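Subject: Re: [handling-kit] Andix two-finger gripper kit: request for members' comments before the review closes
From: Thomas Morelli
To: handling-kit list

Dear colleagues,

I write in reply to the message from the Ondau sales office, the relevant part of which is quoted below for those who joined the list after it was sent.

> The Andix kit is now offered to institutional buyers in two forms. The
> basic set contains one hand-held gripper, one set of spare finger pads
> and the recording software. The paired set contains 2 grippers and a
> shared charging stand. The price of the paired set is 1,936 euros
> before tax, and covers support by e-mail for 12 months. We should be
> glad to have the list's opinion of the kit, and in particular of the
> fingers, before we settle the contents of the next batch.
>
> Ondau sales office

The Brumevier group has had the paired set on loan and has used it for table-top work with light household goods. Our comments follow. They concern the kit as supplied and should not be read as a judgement on the earlier D'Amico model, which several members still use and with which we have had only limited experience.

The fingers are the best part of the offer. The soft pads hold a paper cup without crushing it, provided the operator closes the hand slowly, and small flat things such as bottle caps can be lifted by the rim after a little practice. We would ask Ondau to supply two sets of spare pads with the paired version, as one set does not go far when both grippers are in daily use. The pads are pressed on by hand and no tool is required, although the instructions do not say so. 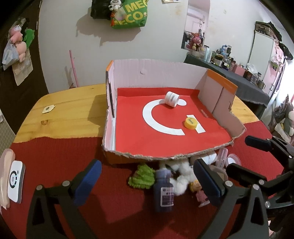

Brumevier, June 14, 2026

Tasks were set up in a shallow cardboard tray on a wooden table, with a red printed sheet as the floor. A paper cup on its side and a yellow bottle cap make a fair first exercise for a new operator: the cup calls for a wide opening and a light touch, while the cap must be approached with the tips almost closed. The high back wall of the tray is helpful to beginners, who tend to push objects away from themselves. More experienced operators found that the side walls restricted the angle of the wrist, and preferred to work from the front.

We have three reservations. The first is the weight of the grippers, which becomes tiring in long sessions; a wrist strap would be welcome. The second is the manual, where the section on pairing refers to a button that is absent from our units. The third is the support period. Twelve months is short for an institution that buys in one budget year and trains its staff in the next, and we would ask whether a second year could be quoted separately -- even at additional cost.

Subject to those points, the group is content to recommend the paired set for teaching and for the recording of simple handling tasks. We do not recommend the basic set to any member who expects to do two-handed work later, as Ondau has confirmed to us that the charging stand is not sold on its own.

Members who have used the kit with heavier or wet goods are asked to reply to the list and not to me privately, so that Ondau may read the comments directly. The loan set goes back at the end of June. Requests to try it before then should reach me in good time and should state the dates required and the name of the person who will sign for it.

Yours faithfully,

Thomas Morelli
for the Brumevier group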